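About Fidby
2022-06-07
By the owner, Fidby
Filed under: Our Story
Print this page | E-mail to a friend

Hi, and thanks for poking around back here!

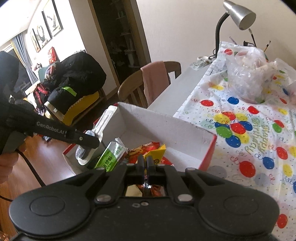
I started Fidby in a spare bedroom with a phone, a notebook and a very patient landlord. We're a small moving company, and we do apartments, mostly, plus the odd office and the occasional piano (one per month is my limit, ask my back). I'd spent years working for a bigger outfit where the trucks were always double booked, and I figured people would pay for somebody who shows up when they say they will. They did! I still do a lot of the packing myself and it's my favorite part of the job. Give me a clear glass bottle with a long neck and I'll stand it upright in an open cardboard box every time, never on its side, and I'll fuss over it until the kids on my crew roll their eyes.

These days there are 12 of us and two trucks. The big one is called Phromma and the little one is called Sornamitz, and please don't ask me to explain, it was a long drive home and we were all tired. Sornamitz fits down the alleys on the old side of town, so if you live over there you'll probably get her.

We moved into the yard on Grorkgate last January, right in the middle of an ice storm, and yes, we moved ourselves, and yes, we lost the box with the coffee maker in it. (Found it eight weeks later under the winter tires.) The office is up the outside stairs. If the door's locked, we're out on a job, so leave a note in the slot and I'll call you that evening.

What else? I come and look at your place before I give you a price, and the price I write down is the one you pay. We carry our own blankets and straps. We'll take beds apart and put them back together, but I won't touch your gas stove, you need a proper fitter for that. Most of our customers book 10 days ahead, though we can sometimes squeeze in a studio on short notice, so it never hurts to ask.

We also keep a pile of used boxes by the yard gate. They're free, take what you need, and bring them back flat when you're done if you can. Small ones go fast at the end of the month, so come early in the morning!

Print this page | E-mail to a friend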